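Saturday, bench 2, wire bundle sorting

Picking up from the May entry. The question for today was narrow: does the policy do better on wire bundles if we drop the fixed pre-grasp pose and let it choose its own approach from the wrist view? Everything else stays as it was. Same Andimov checkpoint as a starting point, same learning rate, same action chunk length, same operator instructions.

Data going in. We have 530 demonstrations for this task. 347 were collected with the fixed pre-grasp pose, where the operator brings the gripper to a marked height over the box before closing in. The other 153 plus the remainder need explaining so I don't trip over it again: 153 are free approach, operator's choice, and whatever is left over is mixed. Those are the ones where the operator started from the fixed pose, gave up, and came in again from the side. I left the mixed ones out of both training sets. They may be the most useful data we have, but I can't label them cleanly.

Policy A trained on the fixed set. Policy B trained on the free set. B has less than half the demonstrations, so any comparison is tilted toward A from the start. I considered cutting A down to match and decided to run the full sets first.

Setup notes:

- Divided cardboard box on the white table, one wire bundle in the center compartment to begin with
- Gripper starts fully open
- Right arm picks. Left arm holds its parked pose unless the trial says otherwise
- Success means the bundle clears the rim and is released in the target compartment with no strand still hanging on a divider
- Partial means it moved but a strand is caught
- Episode stops on the force limit or on the timeout, and the log has to say which

The force limit is the same as on the Mercado runs. I'd like to lower it for wires, but then nothing can be compared with the old numbers.

One thing to watch in the wrist stream is what happens when the gripper opens over the box. The finger pads come into the lower corners of the view and the bundle sits between them, which should be easy. Loops that go over the back rim are the hard part. The policy seems to aim for the visual middle of the color mass, and when loops spill backward the middle moves back with them, toward the cardboard edge. That gives us a grasp on wire plus rim.
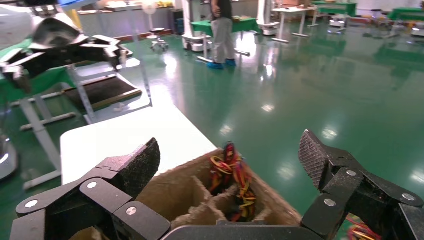
Lorna Javier thinks the rim grasps are a labeling problem more than a viewpoint problem. Her point, from the comment thread on the run sheet: operators in the fixed set were told to close on "the bundle," and some of them took that to mean the thickest part and some the highest loop. If those are averaged by the policy, we get a grasp target that neither group would have picked. She wants the fixed set split by operator before we say anything about approach pose.

That is fair and I don't have a good answer to it. Operator ID is in the metadata for the later sessions and missing from the early ones. I can recover part of it from the session times. Added to the list.

Results, in words for now, with the table to go in the shared sheet once Annapurna has checked my scoring:

**Policy A.** Smooth descent, nearly the same path every time. Good on compact bundles. When the bundle has loops outside the compartment, it closes anyway and either takes the rim or comes up with a single strand. Most of the stops were the force limit. It doesn't retry. After a failed close it goes on to the place motion with the gripper empty, and I'd forgotten how strong that habit is.

**Policy B.** Slower, with more wandering above the box. It pauses over the dividers, sometimes long enough to hit the timeout. When it does commit, the grasp is lower on the bundle and the strands come up together more often. It also retries, which A never did today. I suspect this comes straight from the free approach demos, where operators corrected themselves in mid-motion.

So B fails by running out of time and A fails by pressing on something it shouldn't. Those need to be reported as separate failure types. The Traster report lumped them together under "grasp failure" and I spent a long time last month trying to work out what that number meant.

Second block was two-bundle trials. Bundles in different compartments, instruction names the one to move. Neither policy saw many of these in training. The interesting case is when the gripper is working between two bundles with a cardboard wall close by on both sides, because the head view then has the arm across part of the box and the wrist view has mostly cardboard in it. I changed the logging so that head and wrist frames are saved with the same time stamp for the whole close, instead of only at the start and end of it.

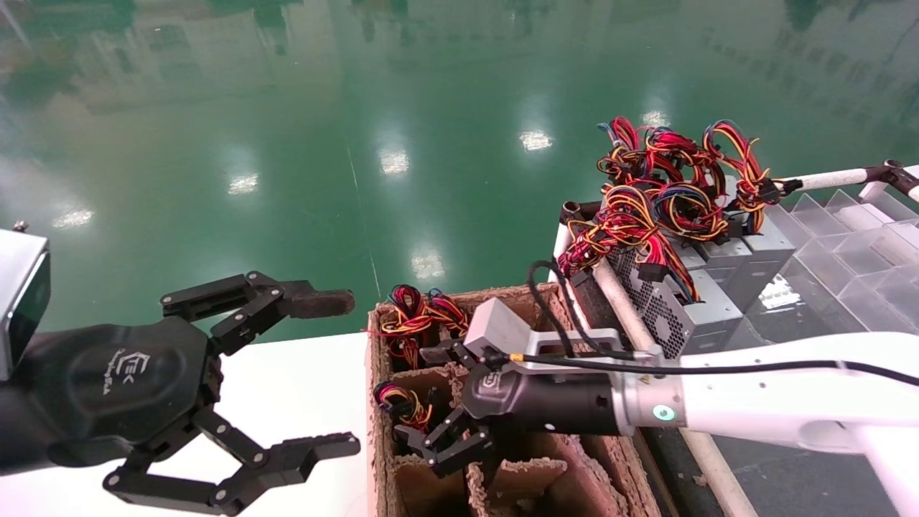 With the logging fixed I could finally line up the attention maps against the motion. During the close, A puts nearly all its weight on the head camera. B shifts over to the wrist camera once the fingers are below the rim. I only went through a handful of episodes by hand, so treat this as a hint. If it holds up, it would explain why A does badly as soon as the arm blocks the head view.

Also tried masking the head camera for the last part of the descent. A falls apart, as expected. B hardly changes. Masking the wrist camera hurts B badly and makes little difference to A. This is the cleanest result of the day and it cost very little to get. Worth repeating with proper trial counts and a fixed order of bundles.

Problems with the day's work, for whoever reads this next:

- Bundle placement was by hand with no template. I tried to be even about it, but I knew which policy was coming up and that isn't good practice. Next time someone else loads the box, or we script the order and keep it hidden.
- Divider edges are getting rough from repeated contact. Strands may catch more than they did in the early sessions. Swap in a fresh box before the next block and note the change in the log.
- The timeout was set for A's speed. B should be scored at the current value and again at a longer one — both numbers go in the sheet.

To do:

1. Recover operator IDs for the early fixed sessions, then split by operator as Lorna asked
2. Train A again on a random cut of 153 demos so the two sets match in size
3. Repeat the camera masking test, scripted order
4. Annapurna Marar to rescore the partials without seeing policy names
5. Decide what to do with the mixed demos. A third policy on everything would be cheap to train and we should at least look at it
6. Ask Bescombe whether their release of the encoder changed the wrist crop size. My crops look a few pixels tighter than the ones in the old config

Checkpoints for both policies are in the usual folder, tagged with the bench number. Don't use the one marked "tmp." It was saved halfway through a run that I stopped.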